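Robot Manipulation Laboratory
Handout 5: Comparing two grippers and three camera placements in simulation
Course staff: Jeanine Dewulf (lectures), Stuart Mellor (lab sections)
Revised November 1, 2023

1. Purpose

The session compares two parallel grippers, the Savach and the Hevon, on one arm model, and three camera placements for each. All trials run in the simulator. The hardware session in Handout 6 uses the same task list, so keep your configuration files.

You will need the controller from Handout 4 with its joint limits unchanged. Groups that retuned the wrist gains for extra credit should restore the original values before starting. Results from different gains cannot be pooled.

2. Setup

The arm base is fixed to the tabletop. Do not move it. The objects on the table differ in size, color and shape, and several are close in tone to the table surface. These are in the test set on purpose. A gripper comparison that uses only saturated, high-contrast blocks measures the gripper and leaves out the detector that feeds it.

World coordinates have their origin at the center of the tabletop, z up. The gripper frame has its origin midway between the fingertips, with z along the approach direction. Most errors in last year's reports came from mixing the two. State the frame every time you give a pose.

The third-person camera looks across the table toward the arm. It is used for replay and for checking clearance between the forearm and the objects. It is not an input to the grasp planner.

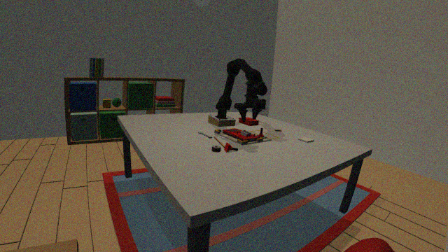
For each run, log the following at every control step: joint positions, commanded gripper width, measured gripper width, contact flags on both fingers, and the pose estimate of the target. The logger writes one file per trial. Trials that end in a collision fault are kept and marked F. Do not rerun them.

A vertical approach is the default. The planner will tilt the wrist if the vertical approach is blocked, and the tilt angle goes into the log as a separate field. Report tilted and vertical grasps in separate rows.

3. Grippers

Savach: fingers close symmetrically under position control. Stroke is set in the configuration file. The fingertip pads are modeled as rigid with a friction coefficient you may not change.

Hevon: fingers close under force control with a position limit. The pads are modeled as compliant. The contact solver needs a smaller time step for this model, and a trial takes longer to compute. Set the substep count to 2 for the Savach and leave the Hevon at its default.

The difference that matters for the analysis is what happens at contact. Under position control, a target pose error shows up as one contact flag rising before the other, followed by lateral motion of the object. Under force control with compliant pads the same error is partly absorbed and the two flags rise closer together. Plot the interval between flags against lateral pose error for both grippers. Use the same axes.

4. Cameras

Three placements are tested.

Placement A, wrist. The camera is mounted on the gripper and uses a wide-angle lens model with strong radial distortion. The fingers stay in view throughout, which allows the finger position to be checked against the encoder value. The cost is occlusion: the fingers hide part of the workspace closest to the grasp, and a tall object can fill much of what remains. Pixels outside the image circle are black and must be masked before feature extraction. Use the fisheye calibration supplied with the lab files. The pinhole model will run without an error message and give wrong poses. 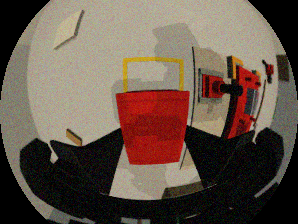

Simulator render, wrist camera view. Source: Kaltbridge course files, prepared by Anouk Cuypers.

Shadows deserve attention in this placement. On a pale tabletop, a gray shadow next to an object can be segmented as part of that object, and the estimated centroid then moves toward the shadow. Check the segmentation mask by eye for at least one trial per object before accepting the pose estimates.

Placement B, overhead. The camera is fixed well above the table and sees the whole tabletop and a good part of the surrounding floor. Objects on the floor must be rejected by the workspace filter. A detection outside the table polygon is not a valid target, even when its confidence is high. The table is rotated relative to the image axes, so an axis-aligned crop will either include floor or lose the table corners. Use the polygon.
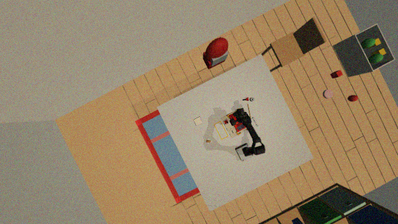 The arm is the main source of occlusion in B. When the upper section of the arm is over a group of parts, the detector may return a single merged region for the group or nothing at all. The planner holds the last valid estimate for up to 23 control steps and then requests a new view. Record each such request. Yeison Salazar's notes on the hold logic are in the lab folder under "planner".

Small thin objects are also weak cases in B, as they cover few pixels at this height. Do not raise the render resolution to compensate. Resolution is fixed at the value in the configuration file for all groups.

Placement C, combined. The overhead estimate is used until the gripper origin is 70 mm from the target along the approach axis, after which the wrist estimate takes over. Log the difference between the two estimates at the handover step. A large, constant difference points to a calibration error. A difference that changes with position on the table points to the distortion model.

5. Procedure

Load the Van Acker scene file and confirm that the checksum matches.
Run the homing routine.
Run the Savach with placements A, B and C, in that order.
Reset the scene. Change to the Hevon. Repeat.
Export the logs and run the merge script.

The full batch is 205 trials, divided across grippers and placements as listed in the batch file. The seed is fixed per trial, and every group should obtain the same starting poses.

6. Report

Give success rate per gripper and placement, with the number of F trials stated separately. Include the contact interval plot from section 3 and the handover plot from section 4. Discuss one failed grasp in detail, using the log and replay, and identify the first step at which the failure could have been detected.

Questions about the merge script go to Lotte Schouten. Reports without the raw logs attached will be returned unmarked.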